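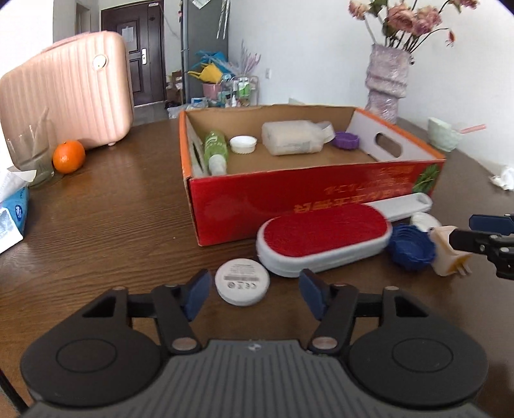

4.2 Do patches bring players back?

Publishers of online games like to say that a well-timed patch wins back players who left after a rough launch. We are not convinced, and the logs from Ramley do little to change our minds. The claim usually rests on daily log-in totals, and a log-in total treats every account as if it were the same. Objects in a physical room have the same problem: a small white puck lying on a table can be told from its neighbors by the barcode label on its face, but a label only says which unit it is, and nothing of what it has been used for. Account numbers are no better. A player who opens Ramley to collect a daily reward and leaves is logged exactly like one who stays for a full co-op session.

We followed 973 accounts on two servers, Cultport and Vilport, from the October patch onward. Of these, 395 logged in during the first week. Trindade's earlier report on Damasceno would call all of them "returned." Once we required 20 minutes of play with at least one other person, the Vilport group shrank so much that we doubt the word applies. 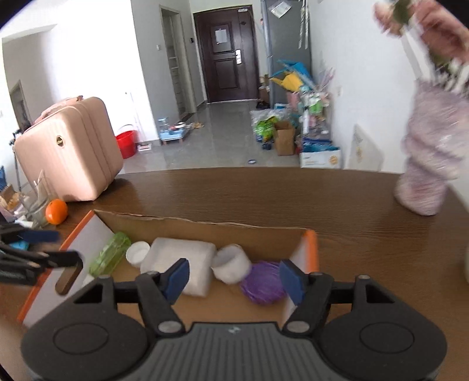
Figure 3. Tabletop with open shallow box and hand-held gripper.

A second problem is timing. The patch went live on the same evening as a double-reward event, and the studio's own notes credit the patch alone. We see no way to pull the two apart with these data. Wagner Trindade has argued (personal communication) that players who care about co-op ignore reward events. That may be so, but his sample was 80 players recruited from a single fan forum, and people who post on a forum are hardly the ones who had quit.

The Cultport numbers look healthier, though that server also received new hardware in the same month. We report them in the appendix and draw no conclusion from them.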